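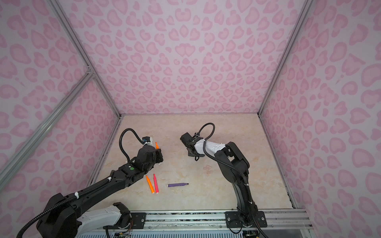
A protective stop that clears itself is a design fault, and the Ladby cell had one. In September the left arm stalled on a cable loop that had caught at the elbow. The controller logged 51 stops in one shift, and after each it waited 20 seconds and tried again. Bech, our integrator, called this recovery.

I call it concealment. A stop should stay stopped until a person has looked at the cable.
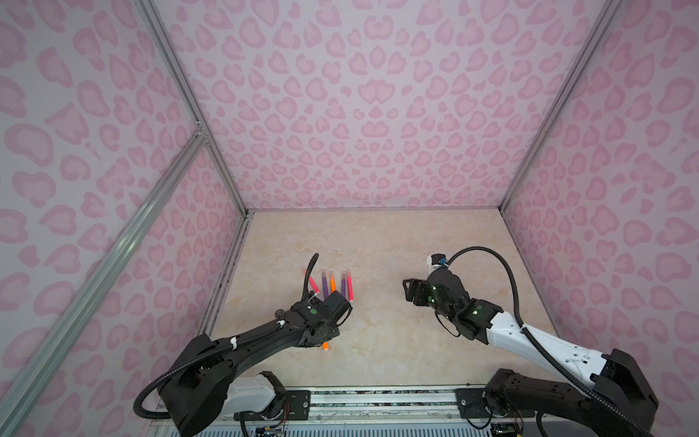

Both arms at work on the marker task; the cables loop above them.

Ataahua Tuhiwai wants the retry limit cut to 8. I would set it to zero and accept the lost hours. The replacement conduit was ordered under job 495 and has yet to be fitted.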